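Chore automation

From Climergate, the open household reference
Last revised Wednesday, August 12, 2020

Chore automation is the use of machines to carry out small manual jobs in homes, offices and workshops: tidying, sorting, packing, wiping, folding, fetching and putting away. The term usually leaves out appliances that do one task inside a sealed box. A dishwasher washes dishes, and has done so competently for decades, but it has never once cleared the table.

Whether machines can do chores yet is a question with a long history of being answered "nearly".

Background

Industrial arms have welded, painted and stacked since the second half of the twentieth century, in settings arranged entirely for their convenience. Parts arrive in the same spot, facing the same way, and people are kept behind a fence. The household offers none of these courtesies. Its objects are moved daily by residents who could not say where they put them, and its lighting is whatever comes through the blinds.

Early domestic machines dealt with this by choosing their battles. The robotic vacuum, the most widely owned example, treats furniture as weather and gets around it by bumping. Lawn mowers and window cleaners followed on similar principles. Picking things up was left for later.

Tabletop work

Much of the present effort takes place on tables, at a scale that would disappoint anyone raised on cartoons. A typical task involves a cardboard box, a pen or a cup, and one or two arms fitted with two-fingered grippers. The work is recorded from close to the hand, so that the machine has a view of what its fingers are about to do.

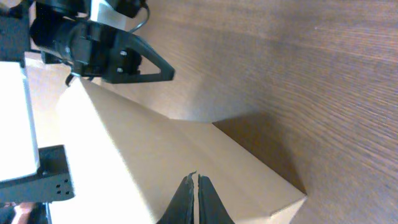
Cardboard is harder than it looks. It flexes under pressure, its flaps have opinions, and a long box has to be held near its middle or by both ends if it is to be lifted level. A person squares up a carton without noticing. A machine must find the edges first, and a pale surface under a strong light can make an edge very difficult to find.

The best-known attempt at a general measure is the Kofler list, a catalogue of 2641 everyday tasks graded by difficulty. It runs from pushing a button to changing a doona cover, a job at which the human success rate is also open to debate. Critics note that the list counts "put the lid on" and "put the right lid on" as separate tasks. Supporters reply that anyone with a drawer of plastic containers will understand why.

Small objects

Stationery holds an odd prominence in the field. Pens and markers are cheap, hard to break and found in every workplace, and they reward a modest level of skill. They also roll. A marker gripped a few millimetres off centre will swing, and one gripped at the very end will tilt as soon as it touches anything.

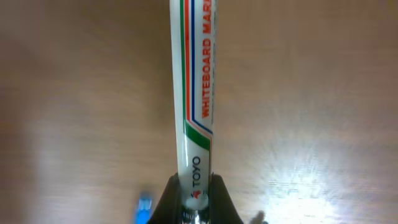 Holding an object is generally regarded as the first half of the job. The second half is letting go of it in the right place and at the right angle, and it attracts a good deal less publicity. Returning a pen to a cup calls for the machine to know how the pen sits in its fingers, where the rim is, and whether the cup is already full of dead biros.

Commercial products

The Zallach bench arm, sold to small workshops from June of last year, was promoted as a tireless colleague for sorting and kitting. Reviewers in the trade press found it tireless. They were less settled on colleague, as it required its bins to be taped to the bench and its operator to stay within reach.

Prorero took a narrower path with a unit that does only 4 jobs, all of them involving trays. It has been better received, chiefly by people who own a lot of trays.

Current assessment

Machines can now manage many single chore steps under favourable conditions. They manage fewer whole chores, and very few in a kitchen belonging to somebody else. Speed remains a sore point, particularly for anyone who has stood watching and kept their hands in their pockets.

See also: Dishwasher; Robotic vacuum; Shed, organisation of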